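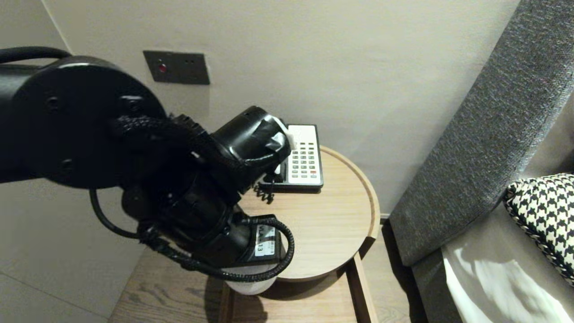

Side table and desk telephone, Jutis showroom, Plornstead.

Visit to the Jutis furniture works, July 2, 2018

Jutis opens its Plornstead works to visitors twice a year, once in summer and once in October. I had missed the last two, so I put my name down early for this one. The tour is free but you have to book by phone, and they will ask for your shoe size because everyone on the shop floor wears steel toe covers over their own shoes.

I took the 8:10 bus from Sutstead, which stops at the bottom of the hill. It is a steep walk up. If you drive, park in the gravel lot across from the gate and not along the fence, where the delivery trucks turn.

Our guide was Lejla Gashi. She started at Jutis in the sewing room and now runs production planning, so she could answer most questions without going to find somebody. There were two groups, and ours went through the lumber yard first.

The yard and the kilns

Boards come in by truck and are stacked outdoors under a roof with thin strips between the layers. They stay there for months before going into the kiln. The works has two kilns, one of them down for repair when we visited. Lejla opened a panel on the side of the working one so we could see the sample board they pull out and weigh. She said the hardest part is the end of the schedule, when people upstairs want the wood and it still needs a few more days.

She passed around two offcuts, one dried properly and one dried too fast. The second had small cracks inside that you could not see until it was sawn across. They keep a bin of these for training new people.

The machine shop

This was the loudest part, and ear protection is handed out at the door. The room has a rip saw, planers, a row of lathes and a big router that cuts chair backs from a stack of blanks. It can do 200 backs in a shift. The older lathes are only used for short runs and replacement legs. Jutis still makes parts for chairs it stopped selling years ago, and there is a wall of plywood patterns with the model names written on them in marker, some of them crossed out and renamed.

I asked what happens to the sawdust. It goes to a boiler that heats the kilns, and in winter the offices too. In summer they have more than they can use, and a farm takes the rest for bedding.

Sewing and upholstery

Vlasta Nedeljković showed us the upholstery benches. She had a sofa arm half covered and did the corner while we watched, pulling the fabric back and stapling it in short bursts, then taking half the staples out again because the weave had drifted. It took her less than five minutes. She told us that plain gray is the best-selling color by a long way and also the one that gets the most complaints, as any crooked seam shows.

The cutting table is long enough for a full three-seat cover. Patterned fabric is still laid out by hand so the repeats match. Plain fabric is cut in layers by a machine at the far end of the room. The scraps go in sacks by color and are sold at the gate shop for $5 a sack. I bought one, mostly greens.

The showroom

After the shop floor we went across the yard to the showroom, which is set out as small living rooms and studies. The range here is called Pacheco and it has been on sale for two years. Most of it is light wood with gray upholstery. You are allowed to sit on everything.

I liked the round side table best. The top has a slight raised rim, like a tray, and it fits well in the corner next to the sofa. It had a corded desk phone on it, black with a cream keypad, the sort we had at the office until the building was rewired. I checked the price and it was more than I wanted to pay for a side table, though you can get it for less if you take one from the seconds room.

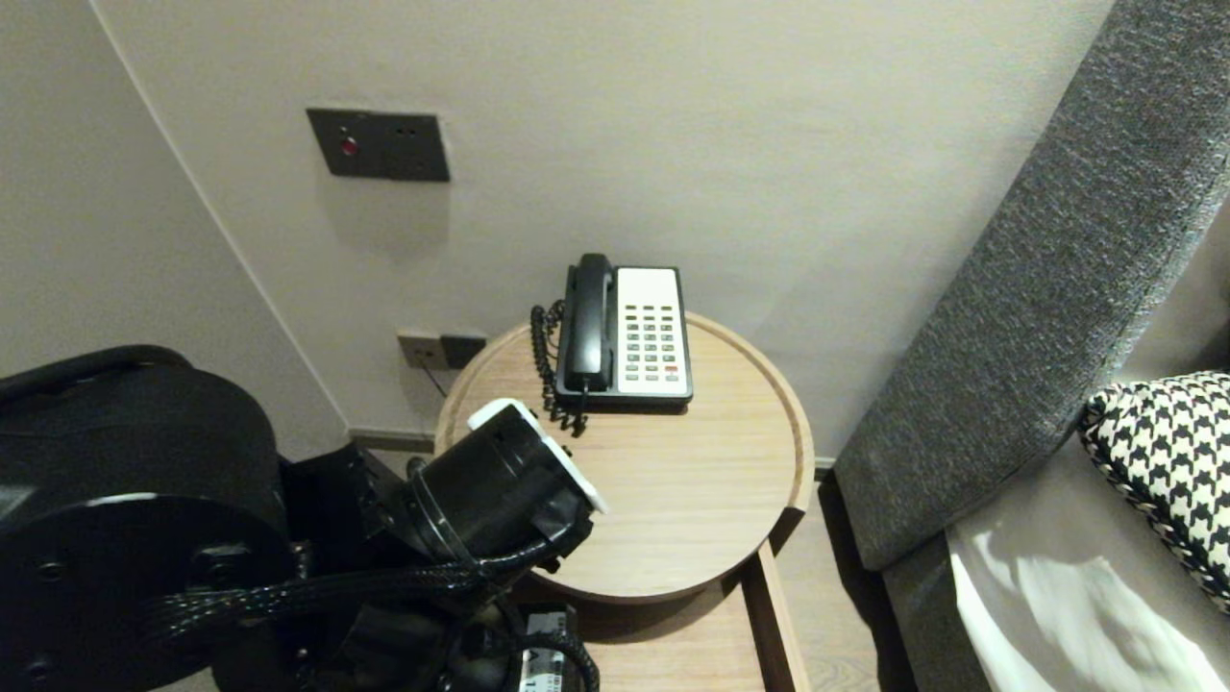
Seconds and returns

The seconds room is behind the showroom and is worth the trip by itself. Everything has a paper tag with the fault written on it. Some of the faults I could not find even with the tag in my hand. Others were plain enough — one bookcase had its back panel on with the grain running the wrong way.

Prices were 30 percent off for small faults and half off for bigger ones. You have to take things away yourself the same day or pay for delivery. A couple in our group bought a dining table and then spent the rest of the tour on the phone trying to borrow a van.

There was also a talk in here about finishes. Jutis went over to a hard wax oil for most pieces a while back. It marks more easily than lacquer, but you can rub down one spot and oil it again without doing the whole surface. They suggested doing tabletops once a year. I asked about water rings, and the advice was to leave them a few days before doing anything, as many fade.

We finished with curved work, which is made from thin layers glued over a form. The glued stack stays in the press until the next morning. After that it gets trimmed and sanded, and the inside of the curve takes much longer to sand than the outside. Back in the showroom I had another look at a curved compartment with a lidded white container in it, mainly to see how the grain ran along the panel.

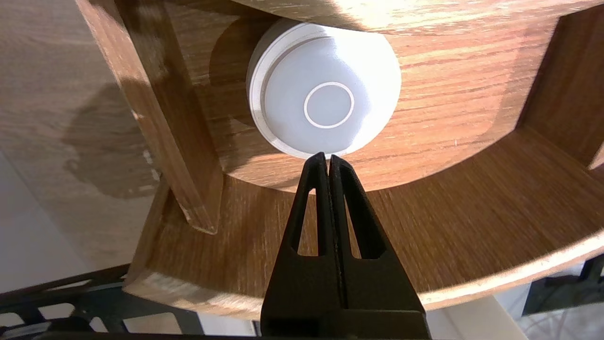
Practical notes

The tour takes a little under three hours with a lot of standing. There is one set of stairs, up to the sewing room, and a freight elevator if you ask. No children under ten on the shop floor.

Coffee and rolls are included. The canteen does a hot lunch too, but it closes at 1:00 and our group came out too late for it. There is a bakery near the bus stop.

The next open day is in October and booking opens in early September. Lejla said the second kiln should be running again by then.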